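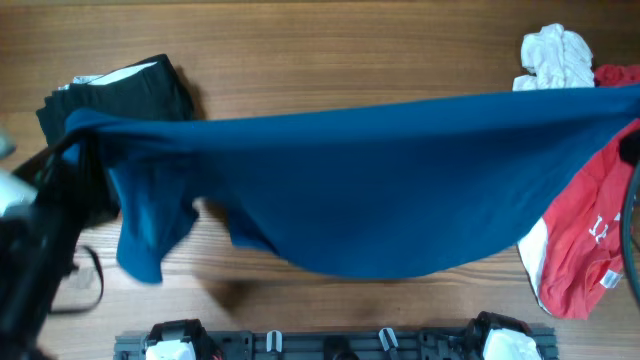 D. Averill

Ticket: Right gripper releases fabric during lateral stretch
Product: Hindel parallel gripper, soft pads / Emell parallel gripper, ribbed pads
Controller: Hopkin, dual-arm configuration
Site: Rodska, garment bench
Opened: 07/11/2020
Severity: Medium
Status: Closed, configuration change. One item carried over.

Summary

During the spread step of the T-shirt routine, the right gripper loses its end of the shirt shortly after the arms start to separate. The left gripper holds. The fabric drops on the right side and the routine continues as if both ends were still held. The fault showed up after the Emell grippers replaced the Hindel units on both arms for the comparison run. It was never logged with the Hindel units, but see the entry on old logs below.

Expected behavior

Both arms close on the shirt, lift it clear of the table, separate until the upper edge is tight, hold, then lower. The lower edge is allowed to sag. Sag is normal with a knit shirt and is not part of this ticket.

Actual behavior

Lift completes. Separation starts. The right jaw position drops to fully closed partway through the move, which means there is no longer cloth between the pads. No fault is raised. Left jaw position stays constant.

Setup notes

Arms on the shared front rail, one clamp mount each. Fixed camera overhead. Test garment is the dark teal-blue T-shirt. The other garments stay on the table during the run: folded black one upper left, white cloth upper right, red cloth next to it, red T-shirt with the white lettering lower right. This is the standard cluttered layout and was used for all runs with both gripper types.

Log

Entry: reproduce
Ran the spread step with the Emell grippers at default force. Fault reproduced on the second attempt. Repeated with the arms at reduced speed. Fault reproduced again, later in the move. So speed affects when it lets go, and slowing down alone does not fix it.

Entry: swap sides
Moved the right gripper to the left arm and the left gripper to the right arm. Homed both. The fault stayed on the right side. Gripper hardware ruled out. Pads were checked for wear while the units were off. Ribs looked fine. Some lint in the grooves on both, cleaned with a dry brush.

Entry: cable
The loop hanging off the left arm was suspected of dragging on the shirt and pulling it over to that side. It hangs below the fabric line at the left end during the stretch. Tied it back, ran again, no change. Released the tie afterward, as it limited wrist rotation on the pick. Routing needs to be redone at some point, but it does not cause this fault.

Entry: table contact
Checked whether the right end was catching on the red T-shirt underneath. Took the red T-shirt off the table for one set of runs. Fault rate looked the same. Put it back in the same place.

Entry: arm heights
With the shirt held taut, the upper edge is nearly straight but rises slightly toward the right. The lowest point of the sag ends up left of center. Both arms are commanded to the same height. Checked tool offsets in the Hopkin configuration and found the right arm still using the Hindel tool length. The left arm had been updated when the grippers were changed. The Hindel body is longer than the Emell body, so the two tool tips were not where the controller thought they were relative to each other.

Corrected the right tool length. Upper edge came out level in the next runs. Slip was less frequent but still present, so the offset is a contributor and there is something else.

Entry: grip depth
The wrong tool length also affected the pick. The right jaw was closing on a shallow fold of cloth near the tips of the pads. With the offset corrected the fold sits further in. On runs where it still slipped, the saved overhead images showed the right gripper holding a single narrow gather, and the left one holding a thicker bunch. The pick point on the right is chosen by the camera, and it tends to land close to the sleeve seam.

Moved the right pick point inward from the seam. Better hold. Left pick point not changed.

Entry: force
Compared closing force settings. The controller stores force per gripper profile. The right arm was on the Emell profile with the force value from the Hindel profile carried over, likely copied at the same time as the tool length. The Hindel pads are soft and grip cloth well at low force. The Emell ribs need more. At the low value the ribs do not press into the knit and the cloth slides along them.

Loaded the full Emell profile on the right arm instead of editing fields one at a time. Read both profiles back and compared line by line. They now match except for the mount position.

Entry: verification
Ran the full spread step overnight with the corrected profile and new pick point. 1,113 cycles, 2 releases, both on the right side. Both happened on picks where the camera had taken the hem of the shirt instead of the shoulder. The grip itself was normal for what it was holding.

Entry: Hindel recheck
Put the Hindel units back with their own full profile for a short comparison at the same pick points. No releases. Jaw position readings were noisier during the hold, as expected with a soft pad.

Entry: old logs
Went back through the Hindel logs from before the swap. The controller did not record jaw position during separation in that version, only at pick and at lower. A release in the middle of the move would not have been seen. The statement that the fault never happened with Hindel should be read with that in mind.

Root cause

Partial profile update on the right arm after the gripper change. Tool length and closing force were both left at Hindel values. Shallow grip plus low force on a ribbed pad gave a slip under side load.

Comparison notes for the gripper selection

Hindel: holds knit at low force, tolerates a bad pick point, leaves no marks on the fabric. Longer body, so the wrist has less room above the table. Pads pick up lint and need wiping between sessions.

Emell: shorter, easier to place near other garments. Cleaner jaw position signal, good for detecting a lost grip. Leaves light rib marks on the shirt after a long hold. Sensitive to force setting and to pick depth.

Both are usable for the spread step. For the fold step the shorter body matters more, and that test has not been run yet.

Changes made

Right arm tool length corrected.
Full Emell profile loaded on both arms.
Right pick point moved in from sleeve seam.
Jaw position now checked during separation. Routine stops if either side reads fully closed.

Carried over

Hem chosen in place of shoulder by the overhead pick selection. Moved to its own ticket under vision. Attach the saved images from both releases when opening it.

Cable routing on the left arm to be redone at next service. Leave enough slack for full wrist rotation and check clearance with a shirt held at stretch height.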